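Slim-can recycling rules change at Pumcombe depot

August 2022

The Pumcombe recycling depot will accept tall slim drink cans in the same stream as standard cans starting this month, ending a sorting rule that has been in place since the depot's baler was installed. Residents in Cosdale and Melley who use the curbside service are covered by the same change.

Under the old rule, slim cans had to be bagged separately. The baler's feed chute was set up for the wider standard can, and narrow ones tended to slide through on end and jam the lower gate. A replacement gate with a closer clearance was fitted over two days in the first half of the month. The work was carried out by Nazari, the contractor that services the depot's presses, at a cost of $1,675.

The change applies to aluminum cans only. Steel food cans still go in the second bin along the wall. Cans should be empty and rinsed. Labels do not need to be removed, and that includes shrink sleeves, the thin plastic film used by many smaller drink makers to print over a plain can. A sleeve that covers the full height of the can is still a problem for the optical check at the sorting plant further down the line, which may read it as a plastic bottle, so the depot asks that full sleeves be slit down one side with a knife if this can be done safely. Printed cans need no treatment.

Plastic lids and clip-on covers have to come off. They go in the mixed plastics bin if they are larger than a bottle cap, and in the trash if they are not. The pull tab can stay on. 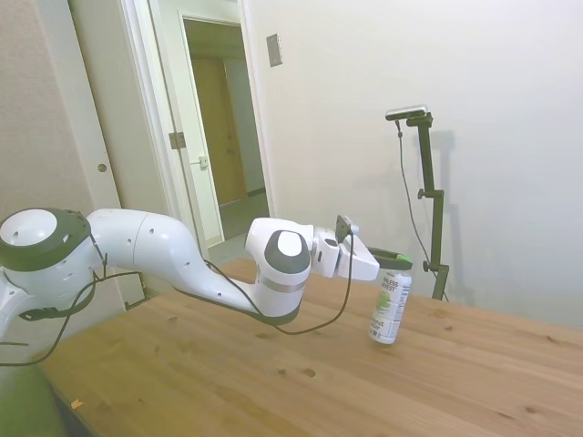
One Melley reader wrote in to ask whether the cans should be crushed first, as the notice on the old slim-can bin used to say. They should not. The depot's guidance is now to leave every can in its original shape, slim or standard. A can flattened from the top is treated as scrap at the sorting plant and brings a lower price per pound. A can pressed flat from the side can pass under the magnet belt with paper stuck to it. The old notice has been taken down at Pumcombe, but the same reader says a copy is still up at the Cosdale drop-off point - the depot has said it will be replaced.

The same letter raised the matter of mixed bags. Households that saved slim cans in separate bags under the old rule can bring them in as they are. Bags should be opened and emptied into the bin, and the bag itself taken home or put in the trash. Tied bags will be set aside and not baled.

Size limits remain in force. The chute takes cans up to 22 ounces, which covers most tall cans sold for tea, coffee, plant-based drinks and energy drinks. Larger beer cans and small party kegs go to the scrap metal cage next to the weigh station. Aerosol cans are not accepted in any of the can bins, empty or otherwise, and should be held for the next hazardous waste collection.

Drink cartons are also outside the change. A carton with a foil lining is not counted as aluminum, even where the same drink is sold in both a carton and a can. Cartons go in the paper and board container at Pumcombe. They are not collected at the curb.

Curbside crews will pick up slim cans in the regular blue box on the usual day for each street. Loose cans left beside the box will not be taken. Households with more than one full box can ask for a second at the depot window, where there is no charge for the first extra box and a $5 charge for each one after that.

The depot window is open until 5 p.m. on weekdays. The can bins themselves are inside the gate and can be reached only while the depot is open. The separate slim-can bin will stay in place through the end of the month with its opening covered, and will then be moved to the Cosdale drop-off point for use as a second glass bin.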